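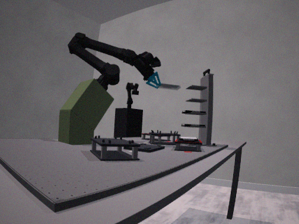 Home News Community Business Sport Contact

Learners guide robot arm through shelf-loading job from across the room

Print this story | E-mail to a friend

People in Holstead who have never been near a robot in their lives have been teaching one to put plates away, and by all reports they are having a lovely time doing it.

The short course, run by the training workshop at Brallard, starts everyone off on a simulated work cell, so there is nothing to break and no reason to be nervous (although plenty of people are, for the first few minutes anyway). Learners steer the arm with a hand controller, bringing a thin flat plate across the table in a two-fingered gripper and lining it up with a tower of narrow shelves. Every attempt is recorded, and the good ones are kept as demonstrations for the software to learn from.

So far 41 learners have had a go, and between them they've recorded 300 demonstrations, with the workshop hoping to reach 2000 before the program wraps up in April. The oldest to take the controls was 68, and went back for a second turn after morning tea!

Organisers say the hardest part to get across is that a slow, steady run is worth far more than a quick one. Small wobbles of the hand end up in the recording too, and the arm will happily copy them, so people are encouraged to pause, take a breath and start the approach again whenever the plate doesn't feel square to the shelf.

The recordings go into a training project called Samia, and a later stage will let learners guide a real arm by hand. There are still places in the afternoon sessions, which begin at 2 pm, and beginners are very welcome.

Print | E-mail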